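Workshop Tips: When a Handheld Gripper Drops Soft Items

Faults with thin plastic and cloth usually start at the finger pads. Our Kedelholm pair began losing its hold on clear vinyl bags in November, after 463 grasps without a slip. The cause was dust on the pads, made worse by one slack pivot. Check in the order below before ordering parts.

Clear the table first. Work on bare wood with one item standing in the middle, and let both cables hang off the edge — a cable under tension will twist the tool as the fingers close. 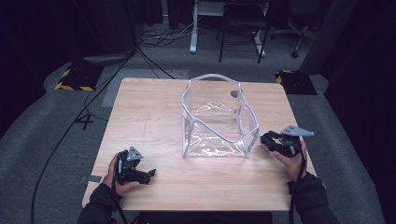
Vinyl is the harder test. It creases under light pressure, and a worn pad slides along the crease instead of closing on it. Run 13 grasps per hand and write down each drop. If only one hand drops, swap the tools and repeat. A fault that moves with the tool is mechanical.

1. Unplug the gripper. One pinched fingertip in our shop came from skipping this step.

2. Wipe the inner pad faces with a damp, lint-free cloth. Do not use solvent; it hardens the surface.

3. Hold the tool low over the table with the fingers open. Look for dust specks on the pad faces and scuffs at the corners. Rock each finger by hand. Play over 2 mm at the tip means a worn bushing.

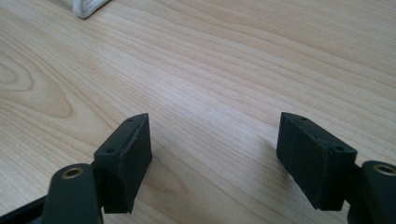
4. Replace pads as a pair, at 2000 cycles or at the first tear. Modevance pads fit without trimming.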